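**Sarnus, 12 de marzo de 2022.** La asociación cultural Idau abrirá al público la planta alta de su sede, en el antiguo almacén D'Amico, después de una reforma que ha durado casi 100 días. El edificio tiene 655 metros cuadrados repartidos en dos niveles.

La obra ha conservado el suelo de madera y ha renovado la instalación eléctrica. Arriba habrá una sala de lectura con 42 plazas y un espacio para talleres. La arquitecta Nives Pace, autora del proyecto, explicó que se buscaba aprovechar la luz natural y mantener a la vista la relación entre las dos plantas.
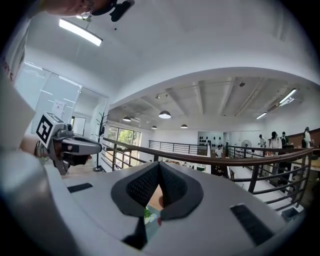
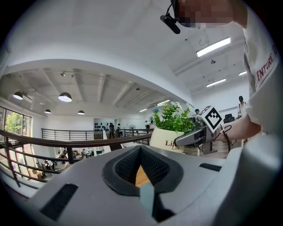

*Interior de la sede de Idau, en Sarnus. En la segunda foto, la barandilla de la planta alta y una maceta blanca con la palabra «Life».*

Rosalba Gentile, presidenta de la asociación, indicó que el mobiliario procede en parte de la biblioteca de Seltness, cerrada el pasado agosto. Faltan por llegar las estanterías y dos mesas largas.

La entrada será gratuita para los vecinos del municipio. Los socios podrán reservar la zona de talleres por las tardes, con un máximo de 2 horas por grupo. Las solicitudes se recogen en la planta baja. El horario de verano se comunicará más adelante.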